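Abschnitt 4: Ausräumen aus der Kiste – Einrichten und erster Durchlauf 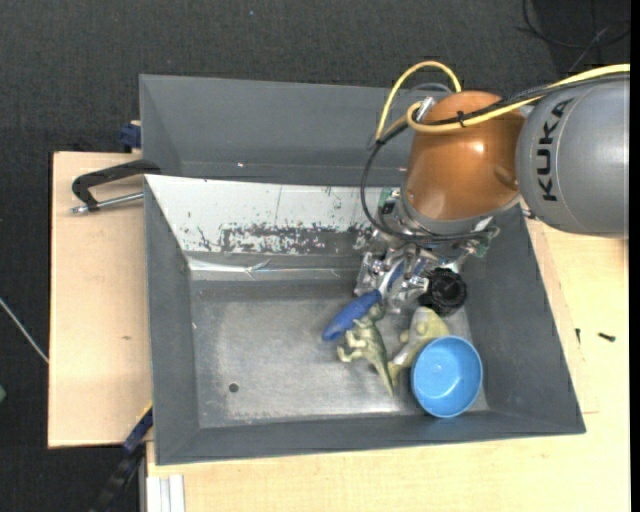

Können Maschinen inzwischen im Haushalt aufräumen?

Teilweise. Einzelne Gegenstände aus einer Kiste heben und woanders ablegen klappt unter festen Bedingungen, ein ganzes Kinderzimmer oder eine Küche ohne Aufsicht klappt noch nicht.

Soviel vorweg, jetzt zum Einrichten. Abschnitt 3 (Arm anschließen, Not-Halt prüfen) muss durch sein. Wer das übersprungen hat, bitte zurück.

4.1 Was Sie brauchen

Kiste mit schrägen Wänden, Metall. Tischplatte, auf der sie fest steht. Zwingen. Gemischter Kleinkram aus dem Haushalt: Spielzeugfiguren, eine Schale, Werkzeug mit dickem Griff, irgendwas Rundes. Nichts aus Glas. Die Umel-Steuerung ab Version 6, ältere kennen den Ablauf "Ausräumen" nicht.

4.2 Kiste befestigen

1. Kiste auf die Platte stellen, Vorderkante parallel zur Tischkante.
2. Mit Zwingen am Rand festmachen. Handfest, dann eine Viertelumdrehung.
3. An der Kiste rütteln. Bewegt sie sich, Schritt 2 nochmal.
4. Lose Schrauben und Werkzeug vom Tisch räumen, bevor der Arm Strom bekommt.

Hinweis: Blankes Metall spiegelt. Bei Deckenlicht direkt über der Kiste erkennt die Software schon mal einen Lichtfleck als Gegenstand und greift ins Leere. Lampe versetzen hilft meistens. Loredana Marras hat den Boden testweise mit mattem Papier ausgelegt, ging auch, nur verrutscht das Papier nach ein paar Griffen.

4.3 Kabel prüfen

1. Arm von Hand in die tiefste Greifposition fahren (Taste "Frei" gedrückt halten).
2. Kabelschlaufen ansehen. Sie dürfen nicht am Kistenrand hängen und sich beim Drehen nicht straff ziehen.
3. Handgelenk einmal ganz nach links, einmal ganz nach rechts.
4. Zu straff: Kabelbinder öffnen, Schlaufe größer legen, neu binden. Überstand abschneiden.

VORSICHT: Nicht am Kabel ziehen, um die Schlaufe zu vergrößern. Stecker am Greifer sitzen knapp und lösen sich leicht. Freiliegende Platinen nur stromlos anfassen.

4.4 Erster Durchlauf

1. Vier bis fünf Gegenstände in die Kiste legen, mit Abstand. Noch nichts stapeln.
2. Geschwindigkeit auf "Langsam".
3. Ablauf "Ausräumen" wählen, Start.
4. Hand am Not-Halt lassen. Die ganze Zeit.
5. Nach jedem Griff wartet die Steuerung auf Freigabe. Erst freigeben, wenn der Gegenstand wirklich abgelegt ist.
6. Kiste leer: Protokoll speichern. Sonst fehlt der Vergleich für 4.5.

VORSICHT: Nie in die Kiste greifen solange der Arm freigegeben ist, auch nicht kurz, auch nicht wenn nur eine Figur umgefallen ist.

4.5 Was klappt, was nicht

Stand Juni, unser eigener Testplatz, 300 Griffversuche mit wechselnden Sachen. 188 davon beim ersten Mal richtig gegriffen und abgelegt. Der Rest: abgerutscht, daneben, oder zwei Teile auf einmal.

Dicke Griffe: gut.
Figuren mit dünnen Beinen oder Schwanz: geht, aber oft hängt der Nachbar mit dran.
Schalen: nur am Rand. Steht die Schale dicht an der Wand, kommt der Finger nicht dazwischen.
Flache Sachen auf dem Boden: schlecht. Karten, Münzen, Löffel vorerst weglassen.
Stoff: haben wir abgebrochen.

Zum Tempo – ein Mensch räumt so eine Kiste aus, während der Arm noch den ersten Griff plant. Tamás Antal fragt bei jeder Vorführung, wann das Ding endlich die Spülmaschine macht. Nasses Geschirr, enge Körbe, Messer: dafür ist dieser Ablauf nicht freigegeben. In der Werkstatt sieht es besser aus, dort liegen oft immer die selben Teile.

4.6 Wenn etwas hängt

Arm bleibt über der Kiste stehen: meist kein Griffpunkt gefunden. Gegenstand umdrehen (Arm vorher sperren!), neu starten.

Fehler 4: Kraftgrenze überschritten. Finger drückt gegen Wand oder Boden. Sperren, Arm von Hand hochfahren, Kistenhöhe neu einmessen. Nicht die Kraftgrenze hochsetzen.

Greifer schließt, Gegenstand fällt: Fingerflächen abwischen, Gegenstand auch. Danach Schließkraft eine Stufe höher, maximal zwei.

Gleicher Fehler dreimal hintereinander: Protokoll an Aldo Caputo schicken, mit Seriennummer der Steuerung und einer kurzen Liste was in der Kiste lag. Ohne Liste können wir es nicht nachstelen.

Weiter mit Abschnitt 5, Sortieren in zwei Behälter.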